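Pintura lavable Dokeo mate, bote de 6 litros: no es para tanto

Sáb 28 junio – Redacción Ernine

Cuarenta euros el bote y la promesa de cubrir en una sola mano. Ya. En el pasillo hicieron falta dos, y junto al interruptor, tres. El olor se va pronto, eso lo reconozco, pero lo de «lavable» hay que cogerlo con pinzas: froté una marca de lápiz con esponja húmeda y quedó un cerco brillante que sigue ahí. El rodillo de regalo suelta pelo – mejor usar uno propio. Para techos, donde no se toca nada, puede valer. Para un pasillo con niños, yo no repetiría. 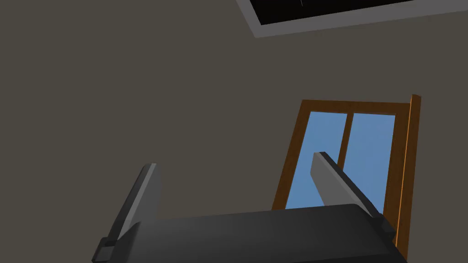

Pared y techo, en simulación por ordenador.

Nota: 6 sobre 10, y por el olor.

Recientes
- Masilla Fokine: 68 días después
- Taburete Chatzigeorgiou

Contacto | © Ernine | Volver arriba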